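The mosaic on the side of the old Masunthorpe bus station is 63 metres long, and for most of its life people have walked past it with their heads down. Negin Nikzad did the same for years.

"I used to catch the bus to college from there," she says. "I knew it was blue. I couldn't have told you anything else about it."

She has now spent three years repairing it. The work is by the ceramic artist Wirkov, who made it when the station was built and left town soon afterwards. It shows the river from its source down to the docks at Rastham, with the tributaries picked out in green and a long band of fish along the bottom. There are 144 panels, each cast in a workshop and then fixed to the wall with mortar and brass pins.

The pins were the problem. Water had got in behind the top row and the mortar had gone soft. When Nikzad first went up the scaffolding, she could move some of the panels with one hand.

"The council's view was that it should come down before it fell down," she says. "I could see why. There's a pavement underneath. But nobody had priced up keeping it, so there was nothing to compare it with."

She wrote the estimate herself, over two weeks in March, and the repair came in cheaper than the demolition once the cost of making good the wall behind was added. The council agreed to pay for the top row first. The rest followed in stages.

Each loose panel was taken down, numbered on the back and cleaned with soft brushes and water. Some had been painted over, badly, in the places where graffiti had been covered up. Getting that paint off took longer than everything else put together.

Then there were the missing pieces. Nikzad counted 800 lost tiles, most of them from the lower part, where the fish are. Wirkov's glaze recipes were not with his drawings, and she had to match the colours by trial and error at the Qudah pottery, which lent her a kiln in the evenings.

"The greens were all right. The blue took months. It has a bit of purple in it that you only see when it rains, and I kept getting it too bright."

Visitors can tell which tiles are new if they look closely. She left the edges of the replacements slightly sharper than the originals, so that whoever works on the wall next will know what is Wirkov's and what is hers.

Does she have a favourite part? She thinks about this for a while and picks a single eel, low down near the eastern corner, which is missing its tail. She found no drawing of the tail and did not want to guess.

"People ask me when I'm going to finish it," she says. "I tell them it's finished."

The buses moved to the new interchange some time ago, and the future of the station building is still to be decided. The wall itself is now listed – the building behind it is not. Nikzad would like to see benches put in opposite, and a light for the winter. She has written to the council about both.
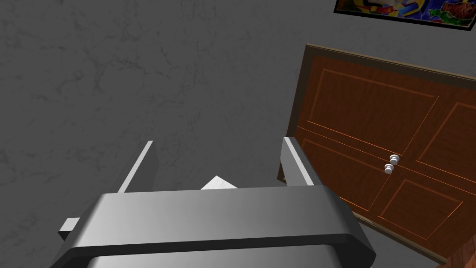
A two-finger gripper, computer render.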